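# Laborbuch Simulation — Greiferausfall Küchenszene

2020-03-15, Projekt Fedari, Szene »Irnside«
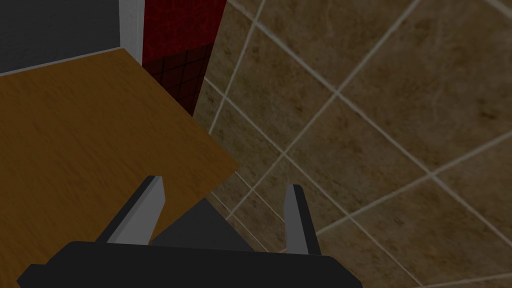

*Handkamera in der Simulation, Greifer offen neben der rechten Kante der Arbeitsplatte.*

**Fehlerbild.** Greifer fährt nach dem Ablegen seitlich über die Plattenkante hinaus und bleibt dort stehen. Kein Abbruch, keine Kollisionsmeldung, Status weiterhin »aktiv«. Die Episode läuft bis zum Limit von 300 Schritten durch und wird dann als Timeout gezählt. In der Auswertung sieht das aus wie ein Planungsproblem, ist aber keines.

Aus dem Nachtlauf: 322 Episoden, davon 46 mit diesem Verhalten. Die übrigen Fehlschläge sind bekannte Sachen (Objekt verrutscht, Griff zu flach) und stehen im alten Eintrag vom August.

**Lage im Standbild.** Linker Finger über dem Holz, rechter über den Bodenfliesen. Abstand zur Kante lässt sich aus dieser Ansicht nicht ablesen, dafür Kontaktlog nehmen. Zwischen den Fingern nichts gegriffen.

**Eingrenzung**

- Gelenkgrenzen geprüft, kein Anschlag erreicht.
- Inverse Kinematik liefert für die Sollpose eine gültige Lösung. Sollpose selbst ist falsch.
- Kontaktlog: linker Finger meldet Kontakt mit der Platte, Normalkraft springt zwischen null und Maximalwert. Der rechte meldet nichts.
- Gleicher Seed, Platte als Kollisionskörper deaktiviert: Greifer fährt durch bis zur Sollpose. Er hängt also an der Kante.
- Mit Prenduris als Planer dasselbe Ergebnis wie mit unserem eigenen. Planer damit raus.

**Ursache (vorläufig).** Die Rückzugspose wird relativ zum Mittelpunkt der Arbeitsplatte berechnet. Beim Import über den Mahasneh-Konverter wird der Ursprung der Platte an die Ecke gelegt, das Kollisionsnetz aber nicht mitverschoben. Versatz 70 mm nach außen. Bei Ablagepositionen weit innen fällt das nicht auf, bei Positionen nahe der rechten Kante landet die Rückzugspose über dem Boden und der Fingerrücken verhakt sich am Netz.

Unklar: warum der Kollisionswächter schweigt. Vermutung: die Paarung Finger/Platte steht auf der Ausnahmeliste, weil die Finger beim Ablegen die Platte berühren dürfen. Die Ausnahme gilt offenbar für die ganze Episode und wird nach dem Öffnen nicht zurückgenommen. Das ist der unangenehmere Teil. Am echten Arm würde derselbe Wächter laufen, mit derselben Liste.

**Maßnahmen**

1. Ursprung im Konverter korrigiert, Netz und Anzeige jetzt deckungsgleich. Szene neu exportiert.
2. Ausnahme auf die Ablagephase begrenzt. Noch nicht eingespielt, Test fehlt.
3. Neues Abbruchkriterium: Sollpose nicht erreicht und Kontakt liegt an → Episode als Kollision werten.
4. Freigabe für die Hardware bleibt gesperrt, bis Punkt 2 geprüft ist.

Nachtlauf mit denselben Seeds ist eingeplant. Die alten Timeouts nicht löschen — werden für den Vergleich gebraucht.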